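Pendell Laundry and Clothing Guide
Section 4: Sorting and folding a mixed pile

Use this section when jeans, shirts and fabric bags have come out of the dryer together or have been left in one heap. Steps for knitwear and bedding are in Section 6.

Before you start

Clear a flat, smooth surface and wipe it down. A marble-pattern board or a bare tabletop both work well. Carpet and towels hold the fabric in place and make it hard to pull a sleeve straight.

Check that everything in the pile is fully dry. Waistbands, pocket linings and bag seams are the last parts to dry.

CAUTION: Empty all pockets before folding. Pens and lip balm can stain lighter items stacked underneath.

4.1 Taking the pile apart

1. Push the pile to the far side of the surface so that the near side stays free for folding.
2. Lift the top item straight up with both hands. Do not drag it across the items below.
3. Remove heavy items first. Jeans left on top of a shirt will press creases into it.
4. Set each item down by type: pants, shirts, bags.

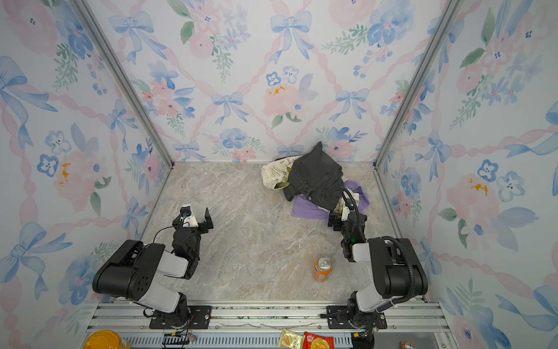
Should the jeans be folded before the shirt under them is taken out?

Move the jeans aside unfolded and take the shirt out first. Smooth it by hand and lay it flat, then come back to the jeans.

4.2 Folding jeans

1. Hold the jeans by the waistband and shake them once.
2. Lay them face up and close the zipper and button.
3. Fold one leg over the other so that the back pockets are on the outside.
4. Tuck in the point at the crotch seam. If it is left out, the finished fold will not sit square.
5. Bring the hems up to just below the waistband, then fold in half again.

Note: Black denim can rub off on pale fabric during the first few washes. Keep it in its own stack.

4.3 Folding shirts

1. Button the top and middle buttons, if there are any.
2. Lay the shirt face down and pull the sleeves out to the sides.
3. Fold one side in toward the center and turn the sleeve back down along the fold. Repeat on the other side.
4. Fold the bottom hem up to the collar, in two turns for a long shirt.
5. Turn the shirt over and smooth the front.

4.4 Folding fabric bags

1. Turn the bag right side out and push out the bottom corners.
2. Lay it flat with the handles pointing away from you.
3. Fold the handles down over the front.
4. Fold the bag in thirds lengthwise, then in half.

CAUTION: Do not iron directly over printed lettering or pictures. Turn the bag inside out and use low heat.

4.5 Putting away

Stack no more than 6 items on a shelf 30 cm deep. Place jeans at the bottom. Bags can be stood on edge in a drawer.

Text: Parveen Mohmand. Revised 02/01/2018.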